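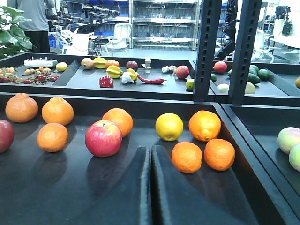 Kirnent Picker, reviewed after our first season with it
10 February 2024

We bought the Kirnent to sort fruit, a job I used to do with two hands and a radio. It has two padded black fingers, an opinion about everything, and a manual of 31 pages, most of them warnings.

Setup was painless. Teaching it was another matter. Apples it took to. Oranges too, once we stopped using the factory grip setting, which was apparently written for bowling balls. Our order software, Dastitz, talks to it happily, and they never copy me in.

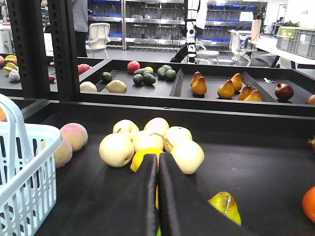

Pears are where you earn your wages. When they're bunched up, somebody has to keep an eye on the grip, and that somebody is me. My title is now "cell attendant." The pay is the same. My shoulders are better, I'll give it that, and I no longer dream about lemons.

What went missing is the talking. Four of us used to stand at one table and settle the affairs of the world. Now we're spread out, each watching a screen, and the breaks are staggered. Management calls this flow.

Pros: gentle, patient, easy to wipe down. Spare finger pads come in packs of 20.

Cons: the alarm tone. The Skondby we tried in April was clumsier but at least it beeped politely.

Four stars for the machine, two for the new break schedule.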